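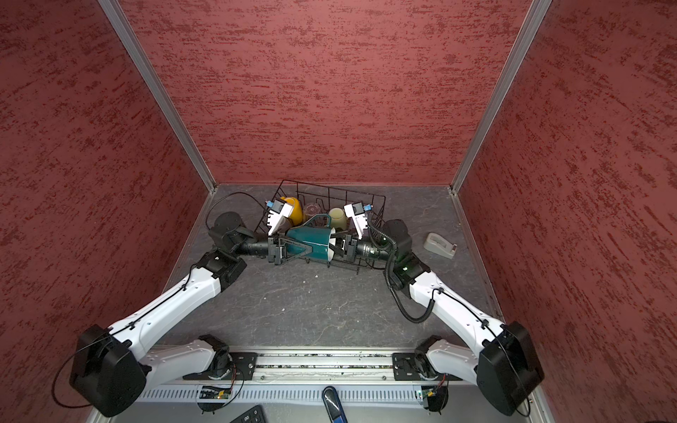

By Fawzy

Why do we put cups in a rack?

So you've washed your mug. Lovely. Now where does it go? You could leave it on the side, but then you get a puddle. That's what a dish rack is for.

A rack is mostly gaps. Look at a black wire one like the one at the top of the page — thin wires going one way, thin wires going the other, lots of little squares in between. Water runs down off the cup, finds a gap and drips through. Air gets in the same way, from underneath. Air is what does the real drying.

Where does the water go? Some of it drips. The rest turns into a gas called water vapour and floats off into the room. This is called evaporation (ee-vap-or-AY-shun). Same thing that happens to puddles in the playground. Quicker on a warm day, slower on a damp one.

The bits that stick up are called prongs. Plates lean on them. Without prongs a plate just slides over and lies flat on the next one, and wet plates pressed together stay wet for ages.

Mugs are trickier becuase they have a hollow inside. Right way up — the water sits in the bottom. On its side — some runs out, some might stay. Upside down and a bit tilted is best, so the water leaves and air can get in under the rim.

Try it! You need 2 mugs the same and a rack. Ask a grown up first. Rinse both in cold water. Put one upside down on the rack and the other upside down on a flat worktop. Wait until after tea, then feel inside with a finger. Which one is wetter? Write it down before you forgett.

Next time: why sponges have holes.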